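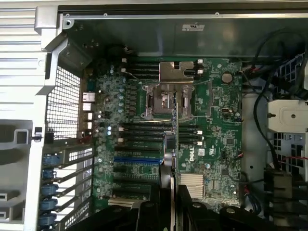

Why would anyone want a written guide to taking a computer apart when they could just take it apart, asked Lavanya Varghese at our first project meeting, and then waited, politely, for an answer. We didn't have one. We had a title, a shared folder and a screwdriver set from Baird with one bit missing.

What we eventually said was that people do just take it apart, and that putting it back is where the marks are lost. She wrote that down, and we took it as approval.

1. What the project was

Mendico, a design firm near the campus, was clearing out its old workstations and offered the department 11 of them. The department accepted and put them in room 4 of the Jeleck building, under the window that doesn't shut. Our brief was to write a service guide for one model so that first-year students could strip a machine to the bare board, put it together again and have it start. The guide was allowed 2,000 words. Our first draft was 4,000, and it had not yet reached the graphics card.

Unai Bustamante and I split the work. He did the dismantling and I did the writing, on the grounds that he has steady hands and I complain about instructions. After a fortnight we swapped for an afternoon, and then swapped back.

2. Finding your way round the board

The machine is a Dell, and the board inside is green and bigger than most of our testers expected. Two of them had only ever seen the inside of a laptop, and one had only seen the inside of a laptop by accident.

We had planned to number every part on a diagram. We drew the diagram. It looked like a bus map, and when we tried it on a tester he read out the numbers one after another without once looking at the computer. So we dropped the numbers and picked landmarks. The processor socket is the main one. There is a bank of memory slots on one side of it and another bank on the other, so once you have the socket you have the memory as well. The blue slot is the second landmark, good because it is blue and most of its neighbours are black. The third is the coin cell, round and shiny, over beside the memory slots. The network and USB ports at the back tell you which way round you're standing.

Everything else in the guide is described from those. "Towards the ports" turned out far better than "left", because in our trials people stood on whichever side of the bench had room, and for half of them our left was wrong.

3. The socket

This section of the guide was rewritten more than all the others together.

The contacts in this sort of socket are fine and bend if you look at them with intent. Our early draft said "take care", which everybody agreed with and then leaned over with a sleeve. The second draft had a paragraph on how contacts work, and people skipped it. The third says:

Lift the processor straight up by its edges. Put it in the tray. Do not touch the socket. Do not blow in the socket.

The last sentence went in after the second trial. I will say only that it was not a first-year.

We also had trouble with names. There is a stamped metal plate by the socket that lifts up, and the metal frame round the socket has a screw post at each corner. Unai called the plate "the gate", I called it "the bracket", and for several days our draft instructed the reader to open the gate while keeping clear of the bracket. Lavanya circled both words and wrote "one thing or two?" in the margin. It is now the bracket throughout. Unai still says gate.

The wires were the other problem. There are thin ones that like to wander across the socket once the cooler is out of the way, and if you rebuild without moving them you find out when the cooler won't sit flat. The guide now has a line, in bold, telling you to tuck them aside before you lower anything.

4. Lights

One tester asked if the small blue lights on the board meant it was safe to carry on. We had written nothing about lights. There are two little light-blue LEDs down in the crowd of capacitors beside the socket, and a light on a board means there is power on the board, so the answer was no, it did not. We added a step: lead out of the wall, hold the power button in for a slow count of five, then look for lights. If you can see one, stop and go back.

It is embarrassing that this was not step one from the start. We had both done it automatically for so long that it never occurred to us to write it down, and I suspect a great many bad manuals are written by people in that condition.

5. Trials

We ran the guide past three groups in January, in coats. Each group had one machine, one printed copy and an egg tray for the screws. We sat at the back and were not allowed to speak, a rule Unai found physically painful.

Group one got to the bare socket without help and then rebuilt the machine with the cooler a quarter turn out. It did go in. The fan cable no longer reached, and they spent a long while looking for a longer cable.

Group two did the whole thing and had four screws over. We have since weighed the merits of listing every screw by location and decided against it, since the list alone came to 700 words. The guide now tells you to put each screw in the egg tray in the order it came out, starting from the hinge end, and not to move the tray. Group two had moved the tray. There was a biscuit under it.

Group three finished cleanly and the machine started. They told us the guide was fine but that they had mostly used the photographs.

6. Thermal paste

We used Stonis paste because there was a box of it in the store cupboard. The guide says a blob like a grain of rice. One tester asked whether we meant cooked. I laughed at this and then spent most of an evening on it, and the guide now says uncooked.

7. What we would change

The egg tray should have had a lid. The photographs should have been planned at the beginning, as they were clearly doing more of the work than my sentences. We would also test with someone left-handed, which we never did, and Unai thinks the step for the rear fan only makes sense if you aren't.

The section on the chipset heatsink can go. It tells you to leave the finned one alone, and in three trials not a single person showed any interest in it until they read the section.

The final guide fits the limit with a little to spare. It covers one model, and it will stop being useful when the last of the Mendico machines dies. Judging by the window in room 4, that may be sooner than planned. A printed copy is tied to the bench with string. Please leave the string.

Comments (4)

pollyw
We used this in the second week. Egg tray works. The string is already gone, sorry.

Unai Bustamante
It's a gate.

Marek
Could you put in something on swapping the coin cell? Ours lost the clock every time we unplugged it and we didn't know where to begin. Found the battery from your landmarks bit in the end, but there's no step for getting it out.
 Reply: Push the clip back with a fingernail and it lifts. I'll add it if I can find twenty words to cut elsewhere.

second_year_lurker
group two here. it was my biscuit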